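Search this wiki Search Advanced

Robotics > Grasping > Faults and failures > Snag drop

Snag drop

A snag drop is a fault in robotic bin picking in which a gripped object catches on something during the lift, is pulled out of line between the fingers, and falls before it reaches the place point. It is one of the most studied small failures in the field, and one of the most rewarding to study, since a single dropped object can involve friction, cable routing, force sensing and software timing all at once.

The term was coined by Obed Kpodo in the Mindetton test notes, where it replaced the vaguer "lost pick." It is now used for any drop in which outside contact, and not a weak grip alone, starts the slide.

Mechanism

Most snag drops begin with an off-center grip. A long object held near one end acts as a lever: a light touch at the far end becomes a strong twist at the fingers. Brushes, spatulas and toothbrushes are the classic cases. Bristles make things more interesting still, as they bend, store a little energy and let go suddenly when they clear an edge.

The contact may be with a bin wall, a neighboring object or the robot's own cabling. Cable contact is the hardest to diagnose. A loop that hangs clear in one wrist pose can swing into the path in another, and the force sensor reports the same sideways push it would report for a wall.

The Mindetton case

The best-known series of snag drops took place at Mindetton during a long unattended run. The cell was set to make 3000 picks from a bin of mixed household objects. It stopped early on a Friday, when the arm closed on a handle, lifted, lost the object and then drove its empty fingers into the bin floor on the next attempt. The collision stop worked as designed and the arm was not damaged.

Reading back through the log, Kpodo found 106 drops that the cell had recorded as successful picks. The finger position sensor had been checked only once, right after closing. Anything lost after that moment went unnoticed – the arm carried nothing to the place point, opened its fingers and scored a success! The fault had been hiding behind a very good success rate.

A second finding came from the Vorkine planner. After each supposed success it removed the object from its map of the bin, so a dropped brush lying across the floor was treated as free space. That explained the final collision neatly, and it is still the part of the case that gets people talking.
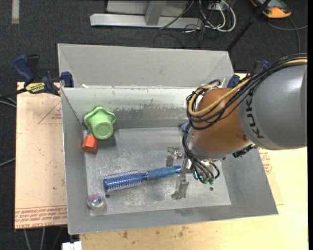

A KUKA arm with its gripper at the handle end of a blue hairbrush, an off-center position for a long object.

Detection and prevention

The usual remedy is a repeated grip check. The Skoryk method tests finger position 2 times, once just after the lift and once over the place point, and compares the readings. If they differ, the pick is marked as lost and the bin is scanned again before the arm moves back down. It costs very little cycle time and catches nearly all full drops, though it can miss an object that has only rotated.

Slower lifts help too. In the Brimumano trials the lift was split into six short stages with a force reading between them, and a rising sideways force sent the arm back down to regrip. Watching a machine feel its way out of a tangle like this is a real pleasure, and the approach has been widely copied.

Other measures include tying cables closer to the wrist, limiting wrist rotation inside the bin, and clamping the bin so that a snag cannot shift it.

Safety

A snag drop is rarely dangerous inside a closed cell. The risk rises when someone reaches in to free a caught object, as the arm may still be holding force against it and can move when the object comes loose. The arm should be stopped and locked out before any hand enters the bin. Restarting also calls for a fresh scan, because the stored map will no longer match what is there.

See also: Double pick; Grip slip; Phantom success; Wrist cable wear

Contact the editors | Copyright and reuse | Back to top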